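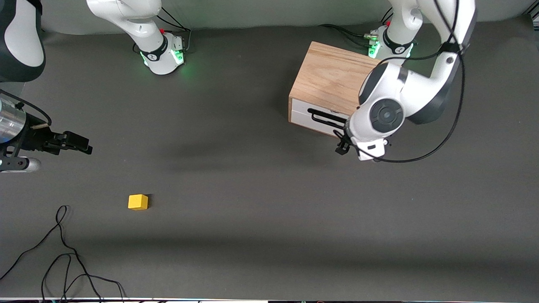 Follstead, Mindeck site
Two-arm bench, cell 8: monthly safety inspection
Date: Wednesday, August 1, 2018
Checklist ref. 206

1. Arm bases and status lights
Both green. Base bolts checked with torque wrench, no movement. Pass.

2. Cables, rear of bench
Runs between bases are acceptable. Connectors on the left arm seated. Pass.

3. Cables, front of bench
Loose black cable lying in loops on the mat, front corner. To be clipped or removed before next shift. Fail.

4. Cable at left wrist
Hangs in a wide loop. Check for snagging over full travel, with the drawer open and shut. Comment: operators report moving it by hand between runs. This must stop. Arms to be halted first. Open.

5. Grippers
Fingers secure on both. Pinch point between left gripper and drawer handle is not marked on the bench drawing. Drawing to be revised. Open.

6. Drawer unit and block
Drawer runs freely by hand. Unit not fixed to mat; fix it. The yellow block is the only part permitted on the mat during this task.

7. Stop buttons
Tested from both operator positions. Pass.

8. Staffing and duties
Since the bench took over drawer loading, the post has changed from hand packing to watching and resetting. Comments from the shift: less lifting, more standing still, and stops come without warning. A seat is requested. Herrera to quote for 2. Job sheet 711 still describes the old manual task and must be rewritten. Staff moved from packing have not all had reset training; they are not to enter the cell alone until they have.

9. Floor marking
Worn at the Gellach side. Repaint by December.

Result: bench may run at reduced speed. Items 3 and 4 to be closed before full speed is restored.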